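Right, a thread about revision timetables, after a whole evening spent going through my form's. I teach Year 11, I have tea, I have opinions. 07/11/2025
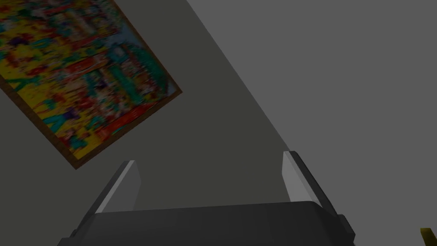
So, I've got 30 of them in my form and I asked everyone to bring in a plan for the run-up to mocks. Most did! Some were beautiful. One had a colour key with more colours than the student has subjects.

The beautiful ones worry me a bit. I made plans like that at school. I'd spend all of a half-term morning ruling lines and then feel I'd earned the afternoon off.

The most common thing I saw was "Maths, 4 till 6". Maths what? You sit down at four, open the book at the first chapter because it's the first chapter, and do the stuff you can already do. Two hours gone and you feel great and you still can't do bearings.

What I've asked them to write is the actual thing. "Bearings, five questions from the sheet, mark them." It looks fussy on paper but you know when you've finished, and then you can go and have your crisps.

Second most common: no days off. None. Every evening filled from now until the exams, including the evening of one lad's own birthday (he hadn't noticed).

I did my training year at a school over in Raststead and the head of year there used to draw a big cross through one evening on every plan before she'd even read it. I thought it was a bit much at the time. I do it now. Green pen.

Somebody always asks about apps so, yes, quite a few of mine use Tuda, which the school pays for. It's fine for flashcards. I don't love the streaks. I had a girl close to tears last April because she'd been ill and lost a streak of 668 days, and she'd stopped caring what was on the cards a good while before that.

She started again with a pack of index cards from the corner shop and a bulldog clip. Still going as far as I know, she's in the sixth form now and too grand to talk to me.

Oh and parents! If you're reading this because your child is in Year 11 and you're panicking: please ask them what they're doing tonight, and leave "have you done your revision" alone for a bit. You'll get a longer answer. Possibly still a grunt, but a longer grunt.

Also food. And a table with some space on it. I have marked work this term with gravy on it.

Somebody in the staffroom told me our Kemppainen workbook has 782 practice questions in it, and I could see the colour leave my form's faces when I passed that on. I should have kept it to myself. You do not need to do all of them. Pick the ones you'd skip.

I say that, and I'm the person who signed up for an evening class in Bredorau when I was living out there, bought the textbook, the workbook AND the audio, and learned how to order soup. I did the soup chapter four times because I was good at it.

Which is basically "Maths, 4 till 6" again isn't it.

Anyway, the plan is we look at these again in a couple of weeks and they cross out whatever they haven't touched. No telling off. If "Chemistry, Sunday 9am" has never once happened, then it isn't going to, so move it somewhere it might.

8 of them haven't handed anything in yet. I know who you are. I've got spare paper and I've got a green pen.

Replies to a few of you:

Yes you can share the blank sheet I use, it's only a grid with three columns, "what", "when", "did I". I'll put it up when I'm next on the school computer.

No, I don't think music is a problem. If you're singing along to it, maybe turn it down for the essay bits.

And to whoever asked if I do a plan for my marking, I'd rather not discuss it. There's a pile on the stairs. I've been stepping over it since half-term.

Kettle's on again, back later with the one about highlighters.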